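Honico / Stands and Supports / Table Stands

Stellholm Table Stand with Slotted Frame

Black and dark gray
Sold as a set: base, rod, joint, frame
In stock at Lellthorpe, ships from there

The Stellholm is a table stand for people who need to hold up a board, a sheet or a light panel at an angle and then leave it alone. The base sits flat on the table. A straight rod goes into a clamp joint, and a flat arm carries the joint's grip across to a wide open frame. Loosen the joint, set the angle, tighten it again.

We have sold this stand since the Hamada catalog days, when it came in one length with a fixed arm. The current set uses the thicker joint and the frame with oval slots. If you own the older one, the old rod fits the new joint. The old arm does not fit the new frame, and we no longer stock the adapter.

What it is for

Most of our customers use the Stellholm for sample boards and drawing boards, and for small signs on a counter. It also does well as a third hand at the workbench for anything flat that has to stay tilted while you work beside it. It is an indoor stand. It is not meant for wall mounting, and it should not be hung upside down from a shelf.

The frame is open in the middle, so you can get at the back of whatever you have fixed to it. Screws and cable ties go through the slots. A strap works too, for panels with no holes of their own. The longest panel we recommend is 500 mm. Longer ones can be used if they are very light, but they catch every draft from a door and the stand will creep around on a smooth top.

The joint

The joint is a thick, rounded clamp with one screw at the top edge. Half a turn is enough to free it. You do not need to take the screw out to change the angle, and please don't, the washer under it is small and rolls a long way. Hold the frame with one hand before you loosen anything. With a panel attached, the frame is the heavy end and it will drop.

Tighten until it stops moving and then a little more. If you find yourself leaning on the key, the load is too heavy or the arm is out too far. Bring the frame in closer to the rod and try again.

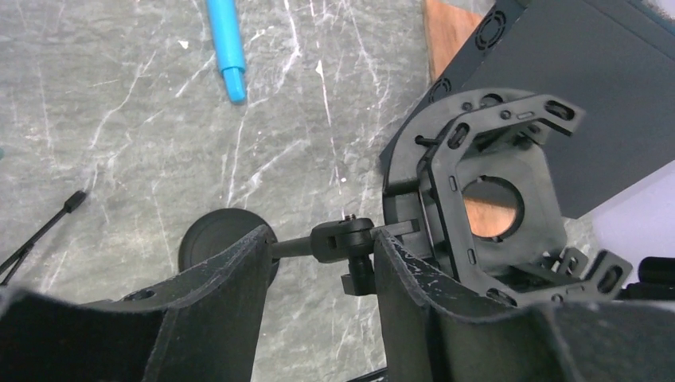
Clamp joint, disc base and slotted frame
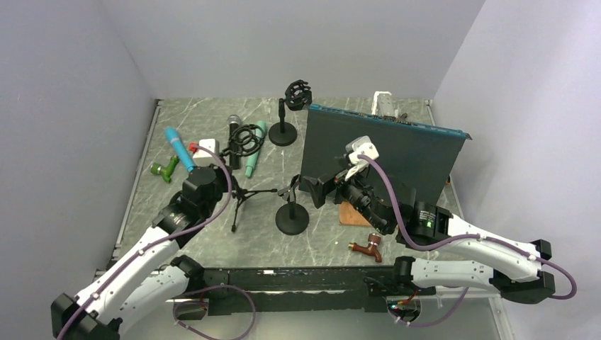
Setting it up

1. Put the base on a flat, clean surface. Wipe the table first. Grit under the rim scratches stone and lacquer.

2. Fit the rod and turn it in by hand. It should go in straight. If it binds in the first turn, back it out and start over.

3. Slide the joint on with the screw up. Snug it so it holds its own weight.

4. Fix the panel to the frame while the frame is lying down. Use at least two slots, as far apart as the panel allows.

5. Lift the frame with the panel on it, bring the arm up to the joint, and close the clamp.

6. Set the angle. Let go slowly.

Two people make step five easier with a wide panel. One person can do it by resting the lower edge of the panel on the table and bringing the joint to the arm.

Working with a wide panel

A panel that is wider than the frame should be centered on it. Off-center loads twist the joint even when the total weight is well inside the limit. If the lower edge of the panel can touch the table, let it. The table then carries most of the weight and the stand only has to keep the panel from falling back.

On polished tops a thin rubber mat under the base helps a good deal. We sell one cut to size, but a piece of drawer liner does the same job.

Leave some room behind the stand as well. When the angle is changed, the top edge of the panel swings back farther than most people expect. We suggest doing the first adjustment well away from a wall, then moving the whole stand into place.

Specifications

Maximum load at the frame: 900 g
Longest recommended panel: 500 mm
Angle adjustment: 30 degrees either side of upright
Rod diameter: 12 mm
Base: round, black
Frame: plastic, dark gray, with oval slots and narrow slots
Joint: black, single screw
Use: indoors, on a level surface

The load figure is for a panel fixed flat against the frame. Anything that sticks out in front of the frame, such as a shelf or a deep box, needs a larger margin. For those, stay under half the figure.

In the box

Base
Rod
Clamp joint with arm
Slotted frame
Hex key
Printed instruction sheet

Panels, straps, cable ties and the rubber mat are not included. Neither is the short rod, which some shops used to pack with the set. It can still be ordered as a spare.

Care

Wipe the parts with a damp cloth. Dish soap is fine. Do not use acetone or other strong solvents on the frame, as they dull the finish and can make the plastic brittle around the slots. Keep oil off the rod where the joint grips it. If the joint starts to slip after a long time in use, clean the rod first, before you order a new clamp. That fixes it more often than a new part does.

Store the frame flat. A frame left leaning in a warm room with weight on one arm can take a slight bend. It will still work, but thin panels fixed to it will show the bend.

Spare parts

Every part of the set can be ordered separately. The screw and washer come together in a small bag. Frames are sold one at a time and fit any Stellholm stand with the thicker joint. When you order a joint, tell us whether yours has the flat arm or the older round one. A picture of the arm is enough if you are not sure.

Customer comments

"Bought one for sample boards in the shop and went back for another. The slots line up with the holes in our boards, which saved me drilling. I would like a longer hex key." Tsutomu Ogura

"Stable enough once the panel is centered. I had it off to one side at first and it kept turning on me. The instruction sheet does mention this. I hadn't read it." Shota Ikeda

"Good stand. The base leaves no marks on my table. Took off a star for the box, which was crushed at one corner when it arrived. Nothing inside was damaged." Kanako Ogura

"I use it for a drawing board in the evening and fold everything away afterward. Taking the frame off each time is a bit slow. If you plan to do that every day, look at the clip version instead." Prasetyo Sinaga

Reply from Honico: The clip version is due back in September. It uses the same base and rod, so you can order only the clip joint and keep the rest of your set.

Delivery and returns

Orders placed before noon are packed the same day. The set ships in one box, and extra frames are packed separately if you order more than two. You can return an unused stand within 30 days. Please put the screw and washer back in their bag before you send it, and include the order slip.

If a part is missing or damaged, do not send the whole set back. Write to Chiyo Ebihara at the Lellthorpe parts desk with your order number and the name of the part, and she will send that part on its own. Large orders for shops and schools go through the same desk.

Goes with this item

Stellholm rubber mat, round
Stellholm spare frame, slotted
Stellholm short rod
Strap set for panels without holes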